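Gunwood opens handling room at Ovalcombe to teach its grippers with everyday shopping

OVALCOMBE, May – Gunwood is very pleased to announce that its new handling room is open and already busy, with a team of 8 operators spending their shifts picking up the sort of things most of us have in a cupboard or under the bed at home.

The work is part of Plestetell, our programme to build a learning system that can pack mixed orders for small shops. Each operator carries a gripper by hand, takes hold of an item, moves it to where it needs to go and lets go again, while a camera on the tool records the whole thing from start to finish. Those recordings are the examples the system learns from, and we have been delighted by how quickly new starters get the feel of it! 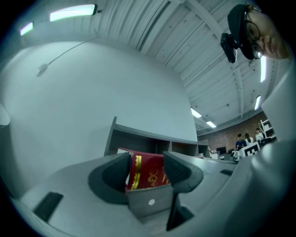 Gift boxes, tins, jars and soft packets all ask for a slightly different touch, and we want the system to meet as many of them as we can manage before it goes anywhere near a customer's order. The collection stands at 368 different items so far, and each one is handled at least 200 times, by more than one person and from more than one side, so that the habits of a single pair of hands don't creep in.

Our partner Vilela, which supplies gift and food shops, has kindly lent much of the stock and will be the first to try the finished system on its own packing benches. Further items are being added through the summer, and shops with an awkward product they would like included are warmly invited to get in touch with the Plestetell team through the Gunwood website.

ENDS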